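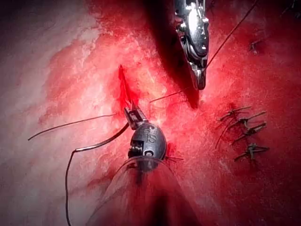 Figure 2. Needle and suture held by two robotic instruments, with tied knots at right.

Last updated December 31, 2025 · 2 min read · 7 shares

4.2 Who ties the knot

The people we spoke with at Statden were generous with their time, and most of them came back, sooner or later, to the stitching - the part of the day they had always thought of as their own.

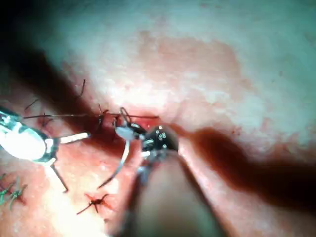
Figure 3. Curved needle over the repair line, with green and red knots at lower left.

Kelly Rudd told us she talks far more now, and threads far less.
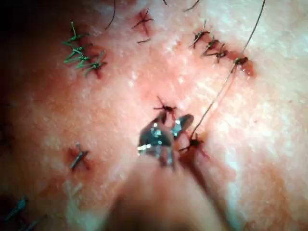

Newer staff worried, quite reasonably, about losing the feel of it.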